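Flonderley
Wooden and plastic toys, play kitchens, shop play

Home / Role play / Kitchen and market / Hayat market basket with play food

Hayat market basket with play food and small kitchen set

Article number 581
For children from three years
In stock, sent within two working days

The Hayat set brings together two games which children like to mix anyway: going to the shop and cooking at home. The child fills the basket, carries it to the kitchen corner and then decides what will be for dinner. We have sold this set since we opened the shop, and it is still the one we recommend first when somebody asks for a present and does not know what the child already has.

The basket is made of one piece of plastic, with long slots in the walls. It is light, and a child of three can carry it full without help. The handle folds down on both sides. When it is down you can put the basket in a normal shelf of 30 cm depth, and the food can stay inside.

The food pieces are a mix. Some are whole and some are in halves, to be put together and taken apart again. The halves hold with a small fastener, and you hear a little sound when they come apart. For this the children need some force at the beginning. After a few days of play it goes easier. The fastener is glued and can be replaced, please see under Spare parts.

The kitchen part is all in white. We chose it in this colour on purpose, so the food stands out and the child finds quickly what he or she is looking for. White also goes with nearly every play kitchen, also with the older Jerisach kitchens, which many of our customers still have at home. Bowls, pan, saucer and cutlery are in the size of a child's hand, so they are smaller than real ones. A real spoon does not fit well into the pan. 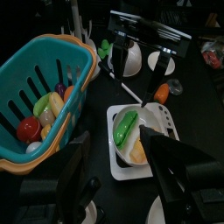 Duria wrote to us in May that the tomato is always the first thing to go missing in her house and she would gladly pay for a bag with only tomatoes. We have thought about this, and you can now order every vegetable as a single piece.

How the children use it

In the shop we have a set on the low table by the window, and it is played with from morning until closing. Younger children mostly fill and empty. They put all things in the basket, turn it over and begin again. From four years you see more roles: one is selling, one is buying, and somebody has to wash up. The dish rack is a good help here, for it gives the washing up a place of its own. From five or six years they like to write price labels. We put a sheet with blank labels in each parcel, and you can copy it as often as you wish.

For kindergartens we recommend two baskets for one set of food. With only one basket there is much discussion. The second basket can be ordered without content.

Cleaning

All plastic parts can be washed by hand in warm water with a little washing-up liquid. Please do not put them in the dishwasher. The thin parts, mainly the forks, can bend with the heat, and then they do not become straight again. Dry the halved pieces with the cut side down, so no water stays behind the fastener. If the set is used by a group, we advise to wash it once a week.

The slots in the basket collect crumbs and sand when it is taken outside. An old toothbrush works well for this — the bristles go through the slots and you do not have to take anything apart.

Please do not leave the set for a whole summer in full sun. The colours will become paler, most of all the orange and the green.

Spare parts

Single food pieces, whole or halved
Fasteners for halved food, sheet of 16
Handle for basket
Cutlery, white, mixed
Bowl, saucer or pan, each single
Basket without content

Spare parts are sent by letter post when they fit in an envelope. The basket goes always as a parcel. If you are not sure which piece you need, send us a short message with the name of the vegetable. Please mention also if your set is older, as the first sets had a somewhat larger fastener and the new halves do not hold on the old ones.

Safety

Not suitable for children under three years. Some of the pieces are small. The food is for play only and must not be bitten, even if it looks tempting. The pan and the bowls are toys and must not come on a hot plate or in the microwave. We ask you to look over the pieces from time to time and to throw away any with a crack.

Goes well with

Jerisach play kitchen, low model, working height 60 cm
Cloth shopping bag for children
Play money, coins and notes
Wooden till with drawer

Delivery and return

You can send the set back within 30 days if it is complete and was not played with. Single food pieces we take back only in the closed bag. For kindergartens and schools we deliver on invoice. From an order value of 1000 euros there is no charge for delivery.

Questions before the order

Is the food the same in every set? Mostly yes. The shapes stay the same, but the tone of a colour can be a little different from one delivery to the next. When you order a single half, it is possible that it does not match your old half exactly. For this reason we suggest to order both halves together.

Can I order the set without the kitchen part? Yes, please write it in the comment field at the checkout, and we will correct the price before we send the invoice.

Do you wrap it as a present? We do, in plain brown paper with a ribbon. The basket has not an easy shape for wrapping, so we put it in a box first.

Your contact for this article: Mechthild Ortner, by e-mail or by telephone in the mornings

Page last changed on March 11, 2024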